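旧纸箱的第二次旅行
2021年11月25日

Iraklis Kokkinos在Valport做打包和发货的工作,到今年已经十四年。他所在的小公司叫Zernier,卖家具和推车用的零配件:轮子、把手、铰链、螺丝。十月份他们一共发出1840个包裹,其中815个用的是旧纸箱,就是供应商送货来的时候用的那些箱子。

我想知道一个人怎么看纸箱看了十四年还觉得有意思,所以我去找他谈了一个下午。他给我倒了咖啡,然后先问我:“您家里搬家的时候,纸箱是从哪里来的?”我说是从超市拿的。他点头,好像我通过了第一关。

“超市的箱子有好的,也有坏的,”他说,“装过香蕉的箱子很结实,可是底下有洞,小东西会掉出去。装过薯片的箱子很大,可是很软,放书不行。人们拿箱子的时候只看大小,我觉得应该先用手压一下四个角。角是硬的,这个箱子还可以再走一次。”

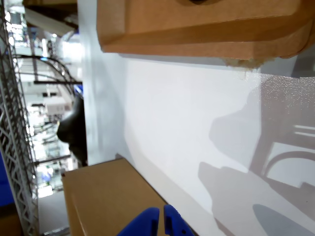

我问他:一个纸箱一般可以用几次?

“两次没有问题,三次要看运气。第三次以后我只用它装轻的东西,或者剪开,做里面的隔板。”

他解释说,纸板最怕的是水汽。Valport离海很近,冬天空气很湿,放在地上的纸箱过一个星期就会变软,拿起来的时候感觉得到。因此他不让箱子直接碰到地面,下面总要垫一点什么。夏天他没有这么严格。“夏天我自己也软了,”他笑着说。

剪下来的部分他也不扔。矮的托盘是他最喜欢做的东西:把一个箱子从下面三分之一的地方裁开,边折起来,就有了一个可以放零件的浅盒。他说以前公司买过塑料的零件盒,是Gavalas的,质量很好,但是尺寸总是不合适,大的太大,小的太小。自己裁的就没有这个问题。

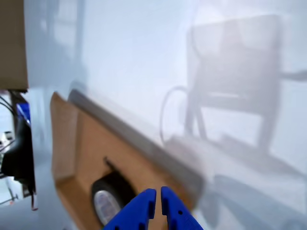
零件的分类,是他的工作里面最花时间的部分。客人退回来的东西常常没有标签,轮子和轮子又非常像,差一毫米就装不上去。他的办法是先把不认识的零件单独放进浅托盘,一样一样地量,量完了再放回架子上。托盘的边立起来以后,圆的东西就跑不远,比如这个黑边银色轮毂的小轮子,它待在纸板托盘里面,要是放在光光的桌面上,我大概早就把它碰到地上去了。Kokkinos说他刚来的那一年,每天下班以前都要趴在地上找轮子。“那时候我的膝盖比现在好,”他说。

我们接着谈到胶带。我本来以为这个题目两分钟就可以说完,结果谈了半个小时。他对胶带有很多意见。便宜的透明胶带撕的时候声音很大,天气冷的时候粘不住。纸胶带对环境好一些,可是要沾水,他的手一整天都是湿的。布胶带最牢,但是价钱高,他只用来加固箱底。

“很多人封箱子,只在中间贴一条,”他一边说,一边在空中用手画了一个字母H,“应该中间一条,两边各一条。三条。您想想,箱子掉下来的时候,先碰到地的常常是边和角。”

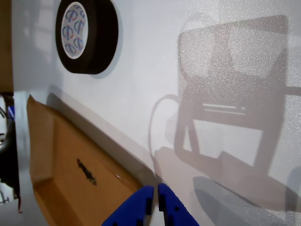

他还有一个习惯,就是每一次用完胶带,都把头折回来一小段,这样下一次不用拿指甲去找。他教过三个新同事这样做。两个人学会了,还有一个人到现在也不肯。我问那个人现在怎么样,他说:“他是我的经理。”

关于写字,他也有规定。箱子上用黑色的粗笔写,写在侧面,因为箱子叠起来以后上面就看不到了。旧箱子上如果有从前的字或者旧的地址,一定要涂掉,或者用新的标签盖住。几年以前有一箱铰链照着旧标签走,先去了另外一个城市,过了两个星期才回来。从那以后,他封箱以前会把箱子转一圈,六个面都看一看。公司后来装了Orkik,一个打印标签的软件,他说软件很好,但是软件看不见箱子背面。 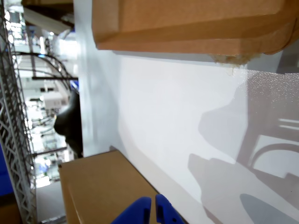
撕旧胶带要慢,这一点他重复说了好几遍。方向也很重要,应该贴着纸面往回拉,如果往上猛地一提,纸板的表面就跟着一起起来了。我听的时候觉得他说得有一点夸张,后来看了那个大箱子,才明白他的意思:箱子的下边靠近一头的地方破了一小块,毛毛的纸和胶带一起挂在那里。旁边另一个箱子的边还是又直又整齐。遇到表面破掉的箱子,他会用手指摸一摸下面的波浪层。波浪层没有断,他就在破的地方贴一条新胶带,继续用;断了的话,这一面就裁掉,剩下的做托盘。

我问他,客人收到旧箱子会不会不高兴。他说刚开始的时候有人写信来抱怨,问为什么自己的把手装在别人的箱子里。后来他们在每个包裹里放一张小纸条,写上“本箱为第二次使用”,抱怨就少了很多。也有客人把箱子折平了寄回来,他觉得很感动,虽然邮费比箱子还要贵。

最后我请他给正要搬家的读者一点建议。他想了比较长的时间。

“书用小箱子装。被子用大箱子装。箱子里面不要留空的地方,用毛巾塞满,毛巾反正也要搬走。还有,剪刀和胶带不要一起封进箱子里去,”他说,“我自己去年搬家的时候,就是把剪刀封进去了,最后用钥匙开的箱子。”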